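Lestar Opens Planning Service for Companies Buying Their First Robot Arms

Fixed-price review covers tasks, floor space and running costs before any equipment is ordered

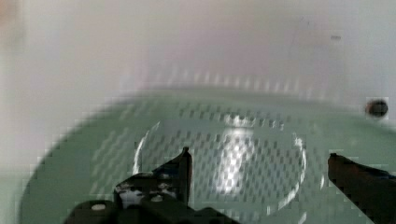 ITARTHORPE, August – Lestar, which supplies and supports robot arms for small packing and sorting businesses, today opened a planning service for companies that want to budget for automation before they ask for equipment quotes. The service is called Forkden. It is sold separately from Lestar's hardware, and customers are free to take the finished plan to any supplier.

Forkden is meant for sites with no engineering staff of their own. A Lestar planner visits during a normal shift, records the handling jobs being done by hand, and sorts them into work an arm can take on now, work that would need changes to the bench or the containers first, and work that should stay with people. The customer then receives a written plan with a purchase list, a floor layout and a cost schedule covering four years.

"Most of the people who call us have a number in mind for the arm and no number for anything else," said Mirjana Karagiannis, head of customer planning at Lestar. "They haven't priced grippers, spare fingers, guarding, the electrician, or the days when the line is down for setup. We would like them to see all of that on one sheet before they sign for anything."

The cost schedule lists the arm, gripper, cameras, mounting, safety equipment, installation, training, software fees and spare parts as separate lines. It also carries a line for containers. Baskets, bins and trays are often left out of a first budget, and changing them late can mean new gripper fingers or a second round of testing. The planner notes the depth, rim, surface finish and color of each container in daily use. Shiny plastic is marked for a camera test under the customer's own lighting, and perforated bases are marked where small items could catch.

Lestar developed the service over the past year with Dumitrescu, a contract packing company that handles household goods and replacement parts. Dumitrescu had set aside money for two arms on its returns benches and asked for help checking the request before it went to the company's owners. Planners logged 2,187 handling moves at the benches and grouped them by item, container and reach.

The review led Dumitrescu to change its order. The company will buy one arm this budget year and hold the second until the first has run through a full peak season. Part of the money held back will go toward lighting over the benches and a single style of basket for incoming goods.

"We had three kinds of basket on the same bench and had never written that down anywhere," said Hrvoje Dimitrov, operations manager at Dumitrescu. "The plan put a price on keeping them and a price on replacing them. Replacing them was cheaper. I would have preferred to know that before I drew up the first request, but it was an easy change to make."

Dimitrov said the company also moved its training budget forward. Bench staff will start on the arm's controls before it is installed, using a loan unit at Lestar's demonstration room in Itarthorpe.

A standard Forkden review covers one site and up to 46 separate handling tasks. Larger sites can be split into two reviews or quoted individually. The written plan is normally delivered about three weeks after the visit. Prices for Lestar equipment named in the plan are held for 90 days. Equipment from other makers is listed by type and required capacity, so that purchasing departments can use the same document to collect competing bids.

The review does not replace a safety assessment, which must be carried out on the finished installation. It also does not include electrical surveys, though the planner will record the supply available at each proposed location.

Lestar asks customers to have container measurements, item weights, shift patterns and any lease restrictions on floor fixings ready before the visit. A four-page checklist is sent out when the booking is confirmed.

Bookings are open now for visits starting next month. Companies closing their budgets at the end of the calendar year are advised to book early enough to leave time for supplier quotes after the plan arrives.

About Lestar
Lestar supplies, installs and services robot arms and grippers for packing, sorting and returns work. The company is based in Itarthorpe, where its 700-square-foot demonstration room is open to visitors by appointment.

Media contact
Mirjana Karagiannis, Lestar, Itarthorpe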